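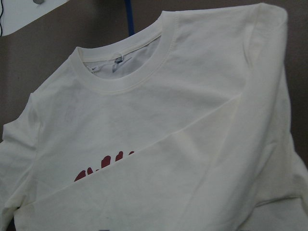 Judging a Half-Folded Shirt from the Wrist Camera

Student project report, Trakgate folding group
25 Mar 2026

1. Background

The folding program we inherited works in fixed stages: flatten, first sleeve, second sleeve, lower half up. It moves to the next stage when the arm finishes its motion, whether or not the cloth went where it was meant to go. A missed sleeve is carried through to the end and shows up as a lump in the finished fold.

Our project adds a check between stages. After each motion the arm returns to a viewing pose, the wrist camera takes one picture, and a small classifier picks one of four states: flat, one sleeve in, both sleeves in, or unclear. If the state is not the expected one, the stage is repeated.

2. Data

We collected 1,000 pictures of long-sleeved shirts on the work surface. Of these, 200 were held back for testing and never used in training. Each picture was labeled by two of us separately. Where the labels differed, we talked it over and settled on one, or marked the picture unclear.

The labeling rule for a folded sleeve took the longest to agree on. We ended up with this: the sleeve counts as in when it crosses the chest and its upper edge can be followed from the shoulder without a break. In the opening picture the sleeve on the right side meets the rule. It runs diagonally over the front of the cream shirt and covers part of a dark red print, while the other sleeve is still out flat, so the label is "one sleeve in."

3. Method

We compared two versions. Stodell is a plain image classifier that takes the whole picture. Orine first finds the collar, turns the picture so the neck opening is at the top, and crops to the chest and shoulders before classifying. Both were trained on the same pictures for the same number of passes.

Collar finding is done by a separate network trained on 100 pictures we outlined by hand. When it finds no collar, Orine returns "unclear" and the arm moves to a second viewing pose.

4. Results

Orine was correct more often than Stodell on the test pictures. Most of the difference came from shirts lying at an angle to the table. On shirts that were already straight the two gave almost the same answers.

Low contrast was a problem for both. On a pale shirt, a folded sleeve and the chest under it are nearly the same shade, and the edge between them is a weak line. Prints helped. A graphic with a straight cut across it is a strong sign that something is lying on top, and both versions seemed to pick this up. We tested this by painting over the prints in 20 of the test pictures and running them again. Both versions changed some correct answers to "flat," Stodell more than Orine.

5. Limits

All the pictures were taken in one room, under the same lights. Hoods and button fronts were not included. The test pictures also share shirts with the training pictures, so the results say little about a shirt the classifier has never seen. Splitting by shirt is the first thing we would change.

We did not measure how much time the repeated stages add to a full fold. The log writes a time stamp only at the start and end of each run, and the Pangaribuan controller we used does not report when a stage is repeated.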